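Slide 1 – title, leave it up while people find seats

Hi everybody, I'm Renata Lagos, I book faces for Briveo, and I've been on both sides of the casting table. If you came for the runway walk workshop, that one's down the hall at 4:30 and you're welcome to sneak out, I won't be hurt!

Quick show of hands – who has been to an open call? Keep it up if you ever heard back. (Wait for the laugh. If there's no laugh, go on.)

Slide 2 – the 587

Last spring we ran an open call for the Pranorex hair campaign. We got 587 submissions. We saw 51 people in the room and hired two. I'm not telling you this to scare you. I want you to know how fast that first look goes, so you can stop blaming your nose or your height.

Most of the ones we set aside had a simple problem. No phone number. Heavy filters. Photos from three haircuts ago. One girl sent us a gorgeous group shot and never said which one she was.

Slide 3 – your photos

Four pictures is plenty. Face from the front, face from the side, full length, and one where you're smiling like you mean it. Plain top, hair off your face in at least one. Stand near a window in the morning and get your cousin to take them. Please don't pay a studio before you've had a single booking.

Tell the Bautista story here – Bautista Tapia, shot on his mom's porch in a gray T-shirt, and the Fluvent people picked him off that. Keep it short, I ran over in March.

Slide 4 – in the room

You'll get 60 seconds, maybe less. Say your name, say where you're from, and then stop talking. I know it feels strange! Let them look. If they ask you to turn, turn slowly. If they ask what you do, tell them about something you like doing, your job or your garden or your little brother's soccer team, and talk the way you'd talk to me at lunch.

(Drink some water. Ask if the back row can hear.)

Slide 5 – breathing space, questions so far

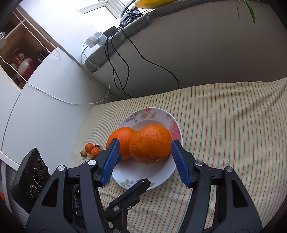 Two oranges on a flowered plate.

Take two or three questions, no more. Somebody always asks about age. I signed my first contract at 26, so say that.

Slide 6 – contracts

Go slow on this one. How long are they using your face, where, and who else can you work for in the meantime? Eulalia Troncoso gave up a whole year of skincare work over one line she skipped at Yáñez, and she's fine with me telling it. Ask for the pages the night before and read them at home.

Handouts are by the door. My email is on the back – send me your four pictures!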